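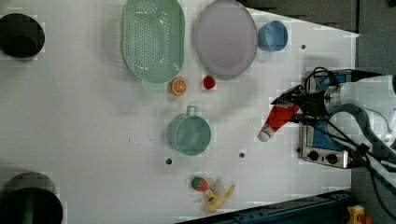

The arm on Priya Kapoor's table, with a bottle in the gripper.

Kapoor built the table in a shared workshop in Villport, starting in February. She calls the project Rantala.

"The arm was the easy part," she says. "I spent longer on the gripper. I'm on version 6 now, and the first 3 are in the scrap bin."

The kitchen things get moved before each run. "If I leave the mug in one spot, I end up tuning everything for that spot."

She has logged 227 runs and wants 300 before she changes the code again. Bottles still give her the most trouble. "They turn in the grip. I've tried softer pads and a slower close. The pads helped a bit."

She works on it most Sunday mornings, when the shop is quiet. Next on her list is tidying the cables.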